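Skunen Desk Lamp
by Cerix

Anjana Munasinghe drew the first Skunen for her own sewing table, and it still feels like a lamp made by someone who squints at small things for a living. The arm is long and easygoing, the head tips with one finger, and it stays exactly where you leave it (even stretched all the way out over a big sheet of pattern paper!).

The light is what we love most. There are 4 brightness levels, from a soft evening glow up to a clear working light that makes navy and black thread look like two different colors again. Tap the base to step through them, or hold for two seconds to switch off. It remembers your last setting, so a late project picks up right where it stopped.

Reach: 34 inches
Base: 21 ounces, with a felt underside
Power: USB, 5 volts
Finishes: Chalk, Moss, Asach Blue

The power lead unplugs from the back of the base, so you can swap in a longer one if your outlet is across the room, or pick a color that goes with the desk.

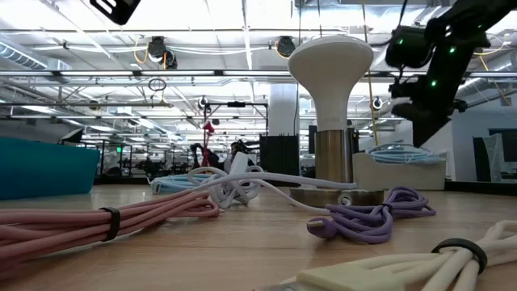
The shade lifts off with a quarter turn for dusting. Use a dry cloth on the Moss finish, which is matte and picks up water marks. The other two are happy with a damp one.

We packed 1,033 of these last season and the Asach Blue went first. More of that color lands in August, and Chalk and Moss ship every Wednesday. The clamp mount from our Sheikh floor lamp fits the Skunen too, and it's sold separately.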